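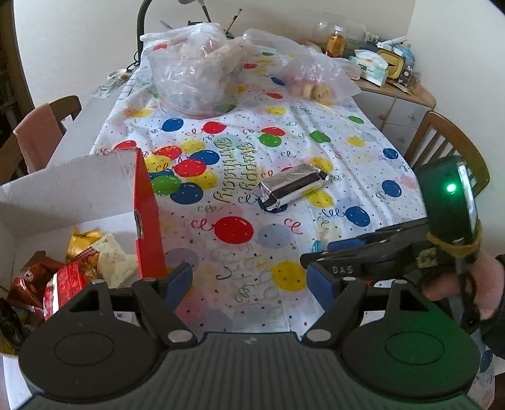 What is in the Urnell Party Games collection?

It holds the rules of 100 games that people play at home, in village halls and in back gardens, typed up in everyday language and stored as one text file per game. Most came from handwritten notes, a few from old parish newsletters, and the rest from people who simply sat down and told us how they played.

README

Version: January 2018
Kept by: Pui-shan Su
Language: English (British spelling throughout, even where the person who sent the game in spelt it otherwise)

Why this exists

I started collecting because I couldn't find two people who agreed on the rules of musical statues. Does a wobble count? Are you allowed to blink? My own family had one answer, the family next door had another, and both were completely certain. I wrote the two versions down side by side and was hooked from that evening on (my handwriting was not up to the job, hence the typing).

I love how much variety there is in games everyone thinks they know. Pass the parcel alone has 13 versions in the folder, and I would happily take more! There are forfeits in some layers, sweets in others, and one lovely version where the music is sung by whoever opened the last layer.

What you get

games/ has the rules, one plain text file each
variants/ has local versions, named after the main game with a short place tag on the end
songs/ has words for the singing games, no tunes yet
index.csv lists everything

The columns in index.csv

title: the name most people used
other_names: anything else it was called, split by semicolons
min_players, max_players: left blank if the sender didn't say
ages: as given by the sender, so "big ones" and "under sevens" both appear
indoors: yes, no or either
needs: what you have to have ready, such as a scarf, a tray or chairs
noise: quiet, medium or loud
source: note, newsletter or spoken
checked: yes if someone other than the sender has played it from the written rules

That last column is my favourite. A game gets "yes" only once a group has picked up the text cold and got through a whole round with it. It is amazing what gets left out. The first draft of Kim's game never said to cover the tray.

How the games were gathered

The first batch came out of the Bridia box, a shoebox of cards put together for holiday clubs and passed to me in July. Half the cards were in pencil and took ages to read. The Mustonen papers came next: longer, tidier, very strong on winter games and games with string. After that it was people writing in.

Spoken games were noted down while the person talked, then read back to them. I fixed spelling and took out repeats, but kept odd words where I could. If a sender wrote "the catcher has to holler", the catcher still hollers.

Children's names have been taken out everywhere. Where a game is named after a child who made it up, I asked the family and used a title they were happy with.

Cleaning and format

All files are UTF-8 with plain line breaks. Every rules file has the same four headings: You need, Set up, Play, Ending. A few games have no ending, and there the heading is followed by "When everyone is tired", which was how three separate senders put it. The longest file is about 2,000 words (it's a treasure hunt, and it is glorious). The shortest is sleeping lions.

Known gaps

There are 19 games with nothing in the ages column. I'd rather leave them blank than guess.

Ball games are thin. So are games that can be played sitting down, and I would really like more of those for mixed groups where a grandparent wants to join in.

"Noise" was judged by me alone. Treat it kindly.

Two entries, Grandmother's Footsteps and Peep Behind the Curtain, may be the same game. I have changed my mind on this several times and for now they are both in.

Using it

The text is free to copy, print, change and read aloud. If you print a set, a line saying where it came from is welcome. The Hiretti script in the tools folder turns any rules file into a one-page card with large type. It needs Python 3 and nothing else:

python hiretti.py games/musical_statues.txt

Add --variants to put the local versions on the back.

Sending in a game

Write it the way you would explain it to a guest who has just taken their coat off. Bullet points are fine, so is one long ramble. Say where you played it and roughly when, and please do tell me the arguments people had over it, as these often turn into the best notes. Corrections are just as welcome as new games.

Changes in this version

Added the songs folder
Split blind man's buff into two entries
Fixed the player numbers for sardines, which had been the wrong way round
Renamed "misc" to "variants"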